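Search minutes and papers Go

Tymoshchuk House Residents' Association
Minutes of the September meeting, Household Matters

Held in the first-floor spare bedroom, the lounge being full of the choir's chairs. Start 7.15 pm.

1. Apologies and quorum

Apologies were received from flat 4 and, through the wall, from flat 11. The meeting was quorate by a margin of one. Members were asked to stand, as the only other place to sit was the item under discussion.

2. Minutes of the last meeting

Agreed, after "mattress" was substituted for "mistress" in paragraph six. The secretary regrets the distribution of the earlier version to all floors.

3. Matters arising

The Jullen kettle has been descaled. The landing bulb has not been changed, the ladder being still on loan to the house next door, which says it returned it.

The Timura catalogue has been found. It was under the fridge, levelling it, and has been put back.

4. The guest bed

4.1 The meeting considered the guest bed, which is let to residents' visitors at a nightly charge and has attracted more correspondence this year than the roof. The bed stands against the white wall with its grey padded headboard to the left, and this arrangement was reviewed first. A proposal to turn the whole thing round so that visitors face the window was discussed at length. It was defeated on the grounds that somebody would have to do it.

4.2 The green sheet was then considered. One member felt that it was pulled flat enough for anybody's aunt. Another drew attention to the creases, and used the word "standards". The chair asked whether any member present ironed their own sheets. The minutes record a silence.

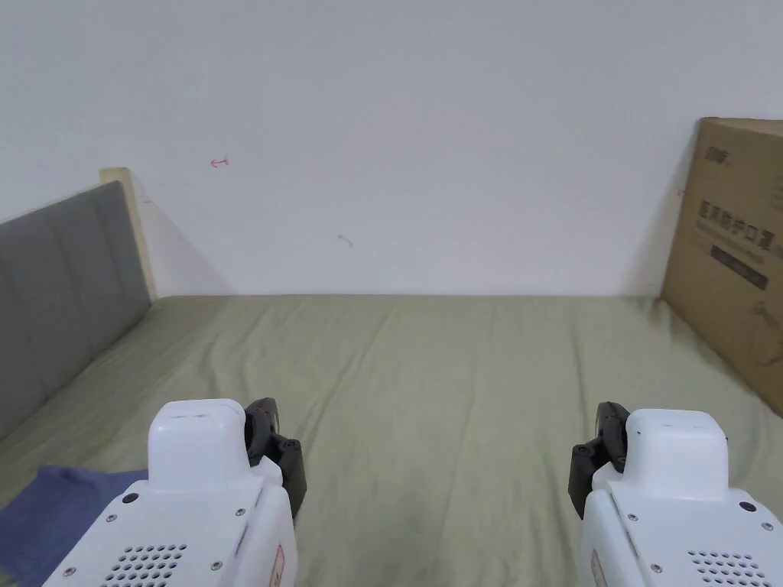
Does the guest sheet have to be ironed before each visitor?
It has to be clean and pulled tight at all four corners, and ironing is left to the conscience of whoever is on the rota.

4.3 The above was adopted as the official wording, to be pinned inside the linen cupboard door. An amendment replacing "conscience" with "discretion" found no seconder.

4.4 On colour, the meeting could not agree whether the sheet is sage, olive or khaki. The inventory calls it "green (bed)", and this will stand. The member for the second floor asked for her preference for sage to be minuted – it has been.

4.5 The headboard. Its padded panels are to be brushed downwards, with the soft brush, once a month. The hard brush is for the doormat. A member asked how one tells the two brushes apart and was referred to the doormat.

4.6 The pale wooden edge of the headboard is to be wiped with a dry cloth. The polish bought in a previous year smelled of oranges and gave flat 11 a headache, and the remaining tin has been offered to the choir.

5. Folding and the clothes table

5.1 It was reported that visitors, and some residents who ought to know better, have been using the guest bed for sorting their washing. Opinion was divided. The case in favour is that the bed is large, flat and at a sensible height. The case against is that one forgets, and a visitor arrives to find somebody's underthings laid out in what looks like a welcome.

5.2 Resolved: folding on the guest bed is permitted when the bed is not let. Clothes are to be gone by 6 pm. Anything left after that goes in the lost property drawer, which will open if lifted slightly and pulled to the right.

5.3 A short and unscheduled debate followed on how to fold a shirt. Three methods were put forward: sleeves in first, in half lengthways first, and the one involving a pinch and a flick, which its supporter was unable to reproduce in front of the meeting. No method was adopted. Members are free to fold as they were brought up.

5.4 It was suggested that cotton things be smoothed by hand before folding, and that buttons be done up at the top and middle only. Carried, with one abstention from a member who does not own anything with buttons. 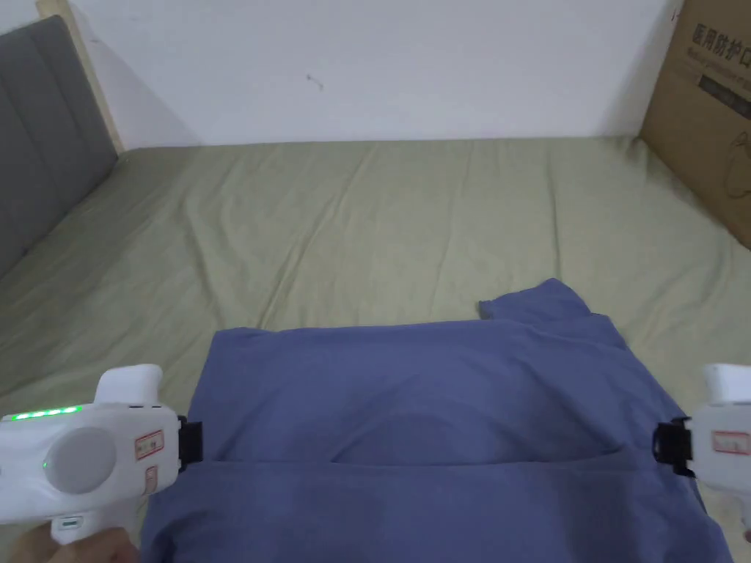
SECTION B: STORAGE AND SUNDRIES

6. Boxes in the bedroom

6.1 The brown cardboard box by the corner of the bed was raised. It has Chinese printing on the side and a line drawing of a face mask, and members were in general agreement that it was a mask box. Whether it should live in a bedroom was another matter.

6.2 The understairs cupboard was proposed as an alternative. The secretary reminded the meeting that this cupboard already holds 1000 paper napkins, ordered for a summer party at which it rained. The airing cupboard was proposed next and ruled out by the member who airs things.

6.3 Resolved: boxes may stay in the bedroom for one month, provided that nobody has to climb over them to reach the bed. After that they come back to this meeting, as everything does.

7. The wall

A small dark scuff was noted on the white wall above the bed. Theories were invited and then, after some minutes, discouraged. There is half a pot of white left in the cellar, though the lid says "ceiling". The second floor will try a damp cloth first and report back. If the cloth makes it worse, the second floor will report back sooner.

8. Linen fund

The fund stands at £1373, a figure which surprised everyone and pleased flat 4 when told by telephone. Two spare fitted sheets from Lurero were approved, in any green. A request for matching pillowcases was held over. A request for a bedside lamp shaped like a heron was not.

9. Rota

The guest room rota runs from the ground floor upwards, as before. Duties are:

– strip the bed on the morning the visitor leaves
– turn the mattress every other month (two people, please, after last time)
– open the window for an hour, and then shut it
– initial the card

The card has been initialled in advance as far as Christmas by a person or persons on the third floor. This was felt to miss the point of the card.

10. Any other business

10.1 A member asked whether the choir intended to collect its chairs. The choir, being present in the form of two altos, said that it did.

10.2 The biscuits were thought to be an improvement.

10.3 It was asked whether future meetings might be held somewhere with seating. The secretary observed that this had been the shortest meeting of the year, and the chair said she would give the matter thought.

11. Next meeting

To be held in the lounge, chairs permitting. Items for the agenda should go in the box in the hall, the one with the slot. Notes pushed under the secretary's door will be treated as private letters and answered accordingly.

The meeting closed at 8.20 pm.

Related papers
Linen cupboard inventory (revised)
Guest room charges and how to dispute them
Letter to next door concerning the ladder
Lost property: the drawer and its contents
Minutes of the extraordinary meeting on the fridge

Contact the secretary | © Tymoshchuk House Residents' Association | Back to top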